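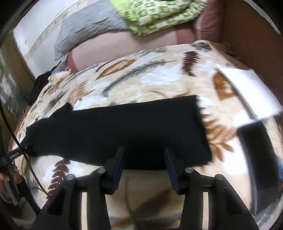

Für das Geld bekomme man auch einen halben Roboterarm, schrieb Kamlesh Sengar unter meinen letzten Beitrag, und ein Handgreifer ohne Motor sei am Ende eine teure Grillzange mit Kamera. Er wollte wissen, was der Rulow kann, was man mit einem Drucker und einem freien Wochenende nicht selbst hinbekommt. Der Frage gehe ich jetzt nach, der Greifer liegt seit ein paar Wochen bei mir.

Kurz zum Rahmen. Der Rulow ist ein Handgreifer von Stenance, mit dem man Greifbewegungen vormacht und aufzeichnet. Die Aufnahmen lassen sich später zum Anlernen eines Arms verwenden oder über den Dienst von Gebru aufbereiten. Ich habe den Bausatz selbst gekauft, 869 Euro plus Versand. Fertig montiert kostet er mehr, das wollte ich nicht ausgeben.

Aufbau

Die Teile kamen in einem flachen Karton, sortiert nach Beuteln. Die Beutel sind nummeriert, die Anleitung auch, nur stimmen die beiden Nummerierungen ab Schritt 18 nicht mehr überein. Das kostet Zeit. Wer die Anleitung von der Website nimmt statt der gedruckten, hat das Problem nicht, dort ist es korrigiert.

Mechanisch ist das Ganze überschaubar. Schwarze Kunststoffarme, zwei Finger, dazwischen Gelenke, deren runde silberne Kappen man im Bild ständig sieht. Beim ersten Zusammenbau hatte ich die Gelenke zu fest angezogen, die Finger liefen ruckelig zurück. Eine Vierteldrehung lockerer, dann ging es. Ein Drehmoment steht in der Anleitung nicht, da wäre ein Wert hilfreich gewesen.

Die Kamera sitzt so, dass beide Finger mittig ins Bild ragen und davor viel Umgebung zu sehen ist. Das Objektiv ist sehr weitwinklig. Gerade Kanten werden krumm, die Ecken bleiben schwarz, und was am Rand liegt, landet mit in der Aufnahme. Man sollte also vorher überlegen, was alles herumliegt. Ich habe das am Anfang nicht getan und auf mehreren Aufnahmen meine halbe Wohnung verteilt.

Stoff greifen

Mit Würfeln und Bechern kommt jeder Greifer zurecht, darum habe ich mich auf Textilien konzentriert. Dunkler Stoff auf einer gemusterten Decke ist für so ein System keine einfache Aufgabe. Der Stoff hat kaum Struktur, die Decke dagegen sehr viel, in meinem Fall Farnwedel und Blätter auf Beige. Ich setze die offenen Finger an der vorderen Stoffkante an, schließe, hebe an und lege um.

Das Ansetzen ist der schwierige Teil. Kommt man zu steil von oben, schieben die Spitzen den Stoff vor sich her und es bildet sich eine Falte, die man dann zufällig erwischt oder eben nicht. Kommt man zu flach, greift man die Decke mit. Nach einer Weile hat man den Winkel im Handgelenk. Die Fingerspitzen sind schmal genug, um eine einzelne Lage zu fassen, das hat mich positiv überrascht. Bei meinem Eigenbau vom letzten Jahr waren sie zu dick, damit bekam ich nur ganze Stapel zu fassen.

Nicht gut klappt glattes Futter. Es rutscht beim Anheben aus den Fingern, auch bei festem Druck. Stenance verkauft dafür Aufsätze, die habe ich nicht.

Bewegungsunschärfe ist ein Thema. Bei Zimmerlicht am Abend verwischen Kanten schon bei mäßigem Tempo, am stärksten, wenn ich den Greifer aus dem Handgelenk drehe. Mit einer zweiten Lampe wird es besser. Langsamer arbeiten hilft auch, aber dann entstehen Bewegungen, die man im Alltag so nie machen würde, und die hat man dann im Datensatz.

Aufnahmen und Software

Pro Durchgang habe ich 40 Aufnahmen gemacht, danach war die Hand müde. Der Griff ist für größere Hände gebaut als meine, der Abstand zum Hebel lässt sich nicht verstellen. Beim Gewicht habe ich nichts auszusetzen, eher bei der Verteilung: Vorne zieht es nach unten — nach einer Viertelstunde merkt man das im Unterarm.

Das Kabel ist zu kurz und steif. Es geht nach links weg und liegt mir beim Arbeiten auf einer Decke oder einem Bett regelmäßig im Weg. Einmal habe ich damit den Stoff verschoben, bevor ich überhaupt zugegriffen hatte. Ich führe es inzwischen über die Schulter, das sieht albern aus, funktioniert aber.

Die Software ist schlicht. Start, Stopp, Verwerfen, Name eintragen. Version 2 soll eine Vorschau bekommen, bei der man die Aufnahmen vorne und hinten beschneiden kann. Zurzeit muss man das nach dem Export woanders erledigen. Abgestürzt ist sie mir zweimal, beide Male beim Umbenennen, verloren ging dabei nichts.

Den Dienst von Gebru habe ich mit einem Probezugang getestet. Man lädt die Aufnahmen hoch und bekommt sie mit der geschätzten Bahn der Hand und der Öffnung der Finger zurück. Bei den hellen Aufnahmen am Fenster war das Ergebnis brauchbar. Bei den abendlichen hat das System einige ganz abgelehnt, mit dem Hinweis auf zu wenig Schärfe. Das ist mir lieber als schlechte Daten, die keiner bemerkt. Ein Abo lohnt sich für mich nicht, dafür nehme ich zu selten auf.

Vergleich

Vorher hatte ich mir den Greifer von Pristoswood geliehen. Der ist leichter und liegt besser in der Hand, hat aber das engere Bild. Bei Stoff fehlt mir damit der Überblick, ein Hemd passt in der Nähe kaum hinein. Für Kleinteile auf dem Tisch würde ich trotzdem den Pristoswood nehmen. Ersatzteile gibt es bei beiden, Stenance listet auch einzelne Schrauben und Kappen.

Zurück zu Kamlesh. Die Mechanik lässt sich drucken, ja. Was ich selbst nicht sauber hinbekommen habe, ist die feste Lage der Kamera zu den Fingern. Bei meinem Eigenbau saß sie nach jedem Umbau ein bisschen anders, und alte und neue Aufnahmen passten nicht mehr zusammen. Wer das im Griff hat und Zeit mitbringt, spart sich den größten Teil des Preises.

Ich behalte den Rulow vorerst. Als Nächstes kommen Handtücher und Socken dran, außerdem will ich eine einfarbige Unterlage gegen die gemusterte Decke testen. Wer schon Erfahrung mit den Aufsätzen für glatte Stoffe hat, kann mir gern in die Kommentare schreiben, ob sie ihr Geld wert sind.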